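FOR IMMEDIATE RELEASE

Unduvus opens its secondhand garden store this August, and I could not be happier to tell you about it

I've been selling used garden gear out of the back of my van for longer than I'd like to admit, so typing these words feels a little strange – Unduvus is getting a real store, with a real door and a cash register that mostly behaves. We open in August on the ground floor of the old Clatex building, right behind the bus stop, and everybody who owns a patch of dirt (or a windowsill) is invited.

If you've bought from me before, you know how it works. People drop off the things they don't use anymore, I clean them up and fix what I can, and then I put a fair price on them and send them out to somebody else's yard. Rakes, trellises, hose reels, big ugly pots that look wonderful once there's a tomato plant in them! Opening day will have 400 items priced and ready to go, and 70 of those will be marked at 2 dollars, so bring the kids and let them pick out a watering can.

The new thing I'm most excited about is the Iltora shelf. Iltora is our seed swap, and it used to live in a shoebox on my passenger seat. You bring a packet or an envelope of saved seed, write down what it is and the year you saved it, and take home something you haven't grown yet. My own beans will be in there. They're purple, they climb like crazy, and they turn green in the pan, which my family still complains about.

We'll also have a repair bench, run with the folks from Dijkstra Hardware down the street. They'll sharpen pruners and loppers while you wait, and they've promised to show me how to rehang a shovel handle properly. A sharpening ticket costs 39 cents on opening day – an odd number, I know, but it's what they charged the year they opened and they wanted to bring it back.

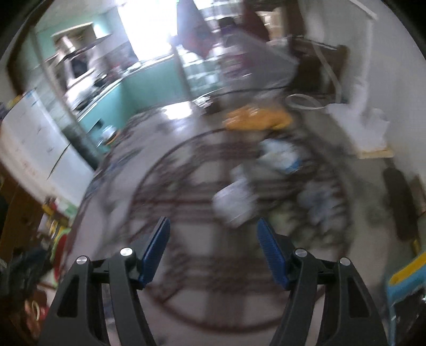 STORE NEWS

Drop-offs are already open, every morning from 9:00 until noon, at the side entrance. Please empty out old soil first and knock the worst of the mud off. I can't take weed killer, gas cans or anything with a cracked electrical cord. Broken wooden handles are fine, and so are pots with chips in them.

Parking is tight, so use the lot across from Dijkstra Hardware if you can. Regular hours will be posted on the door once I've figured out how many mornings I can manage by myself. For questions, or if you've got a greenhouse to clear out, leave a note in the Unduvus mailbox at the side entrance and I'll get back to you.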